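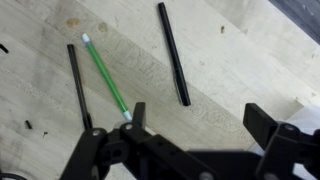

Fig. 1. Two black pens and a green one on a pale wooden tabletop.

Writing Tools and Study Habits, handout for session 4
Amedeo Martinelli, Urstead

Last week's reading claimed that students who write in a second colour remember more of what they write. Before you all rush out to buy green pens, look at where the claim comes from.

The Prurkex survey asked 1,378 students which colours they used and how well they thought they remembered their notes. Thought they remembered – no test was set. People who own several pens may simply be people who like taking notes, and the survey has no way of telling us.

The Cantero trial is a little better. It had 200 students, half with black only and half with black and green, and a recall test the following Tuesday. The green group did slightly better, but they were also given longer to write. I would not hang much on it.

Terms to know: self-report, confounding, recall test.

For the seminar
Bring two pens of different colours, any make. Take notes on the Fillisska extract, one page in a single colour and one page in both. Then write up to 300 words on what a fair comparison would need. "I found the green helpful" is an opinion and will be marked as one.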